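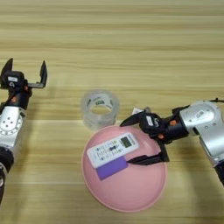

Search this site... Go

August
By Rania Zoubi

I'd been meaning to get out to the Widham wool mill open day for years, and this time Margit Bodnár rang on the Thursday and said she had a spare seat in the car and a thermos, so that settled it. It's 200 kilometres each way from our place and I'd do it again tomorrow.

We pulled in a bit after ten and the paddock was already filling up. Entry was $7, which gets you the tour, a cup of tea and a scone (go early, the date ones went fast). They split us into groups at the scouring shed and we had Enikő Katona, who has worked there since she left school and knows every belt and pulley in the building. You smell the lanolin well before you get to the door. Margit loves it, I could take it or leave it, but my hands were beautifully soft all the way home!

The carding room was my favourite. The big machine is called the Halász, after the engineer who rebuilt it, and when Enikő switched it on the whole floor hummed up through my sandals. It's slow, too, much slower than I'd pictured, with the wool coming off the end in a soft grey web you could nearly see through. A little boy in our group asked if it could do his dog. Apparently they've had the question before and the answer is a kind no.

Upstairs they keep the old colour books, with a snippet of yarn beside every recipe. Shade 679 is a deep greeny blue that I'd have in every room of the house if I could. They still dye it in small lots, and I came away with four skeins and no real plan for them. Possibly a vest.

Lunch was sausages in bread under the peppercorn trees, and we got talking to Norbert Szabó, who had driven further than we had and was after a part for his late mother's loom. I do hope he found it.

A few practical things if you're thinking of going. The stairs are steep and there's no lift, the shop takes cards but the tea tent doesn't, and you'll want closed shoes, as I now know. Second quality blankets are in the back room behind the shop and they go quickly after lunch.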